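Term project report: Nosus, a mobile puzzle game for Android
Submitted 20th January

1. What we set out to do

Small puzzle game, free to play, no ads in the first build. Player slides tiles to get a lost bird home before the lamp runs out. Wanted it playable offline and under 60 MB. We got there on size, barely. Sound files were the problem, not the art.

Built on the Stomano engine. Free student license, decent docs for 2D, bad docs for saving. More on saving below.

2. Levels

Plan was three worlds. We finished one and half of the second. World one has the tutorial plus the ice levels, world two has the moving bridges. Difficulty goes up too fast after the first bridge and we know it. Every tester got stuck at the same spot.

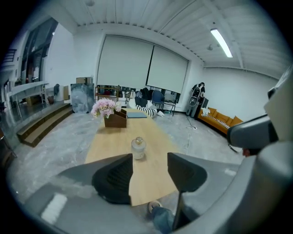
Level editor took most of the fall. Worth it in the end, once it worked a new level could be made in an afternoon insted of a week. It still crashes if you delete the start tile. Don't delete the start tile.

3. Saving and coins

Coins are earned by finishing with lamp time left. You spend them on hints. First version kept the coin count in a plain text file, so anybody could open it and type in a bigger number. One tester did and showed up with every hint unlocked. Now the file is signed and a bad signature resets coins to zero. Not perfect but fine for a class project.

Old saves from before the change don't load. Should have written a converter, ran out of time.

4. Testing

Put the build on the Iseo student board. 581 downloads, much more than expected. Feedback form had 5 questions, probably too many, lots of people skipped the last two. Most common complaints:

Hint button too close to the pause button
Music loop gets annoying
No way to turn vibration off
Text too small on older phones 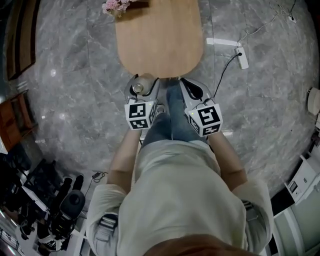
First and third are fixed. Music is still the same loop. Text size is half done, menus scale now but the level titles dont.

5. Left to do

Finish world two. Save converter, maybe. Tablet layout. The Dimitriou showcase is in March and we want to enter, their rules ask for a trailer and a build that runs without an account. Build is OK for that already. Trailer not started.

Source and the level files are in the shared folder, same login as the midterm.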